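I think we throw away too many examples. In our group we recorded 13 hours in April, and Inês Falcão wanted to keep only the clean ones, where the arm goes to the cup and takes it. I voted against. 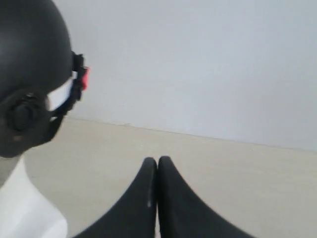

The learner must also know what waiting looks like. If every example begins one second before the grasp, the policy has no idea of a pause – it closes on air. For me, four dull minutes are worth more than 10 perfect picks. Inês still does not agree, and we will train both ways.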